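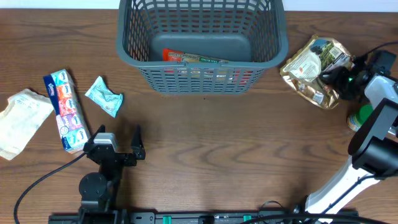

Jocelyn Lemieux keeps her snacks in a plastic basket with slots in the sides, and she has done so since she moved into the apartment on Powell Street. Before that they lived in a cupboard above the refrigerator, where she could reach the front row and forgot the rest.

"I threw out a whole grocery bag of stale stuff when I moved," she says. "Crackers, tea, some kind of dried fruit. Half of it I had bought twice."

Lemieux works the early shift at Wurkik, a parts supplier, and does her sorting on her days off. She pulls everything out of the basket, puts it on the table, wipes the basket out and starts over. It takes her 40 minutes if she keeps the radio off.

The first things to go back in are the long, slim packages. They go flat on the bottom, along the front wall. Pouches are harder. Foil ones slide off each other, and a pouch that stands up nicely when it is full will fold over as soon as it has been opened.

"I used to roll the tops down and put a rubber band on them," she says. "Now I use clips. Rubber bands dry out, and then you find a piece of one in your tea."

Jars stay out of the basket. She tried keeping them in with everything else and the packets underneath got crushed. They now have a shelf of their own, with a strip of masking tape on each lid and the month it was opened written in pen. One still says August. She says it is fine and she plans to finish it.

Tissue packs have been a point of discussion. Cledwyn Beddoe, who has the apartment across the hall and shares a weekly grocery trip with her, thinks they have no business being near food. Lemieux keeps one on top of the basket all the same.

"It's sealed," she says. "I eat something, I want a tissue. I don't want to walk to the bathroom for it."

Beddoe has his own arrangement, a set of drawers he bought secondhand from a man in Gesberg. He agreed to talk about it as long as he could sit down. His top drawer is for anything already open, and he does not allow himself to open a second package of the same thing until the first is gone.

"That's the entire system," he says. "The drawers don't matter much. I could do it with shoeboxes."

He does admit that her basket has one advantage. You can see some of the contents through the slots, so it is easy to check on the way out the door whether something is missing. With drawers, he has to open all 6 and then write it down – and he usually skips the writing down.

The two of them started shopping together when his car was in the shop. They split the large packs at her table, which is the bigger of the two. It has a brown wood grain and came with the apartment. Most of what they split is tea, nuts and small packets of seasoning. The seasoning packets are the ones that get lost. Lemieux has found them under the basket, behind the jars and once inside a shoe.

Her answer was a bag. Small packets go into a soft bag, the top gets twisted shut, and the bag goes in the basket last. Any bag will do. She reuses the same one until it tears.

"People buy little bins for that," she says. "My sister bought 16 of them. They're very nice. She keeps them in the garage."

Asked what she would change, Lemieux thinks about it for a while. She would like a basket with a lid, though then she would have to find somewhere else for the tissues. She has looked at one from Skurora in the same size and decided against it on account of the handles, which stick out and would not fit under her shelf.

She has no plan for the holidays beyond buying less. Last year she came home from a party with three tins of cookies and had nowhere to put them. They sat on a chair until January.

"Cledwyn ate most of those," she says.

Beddoe says it was two of the tins.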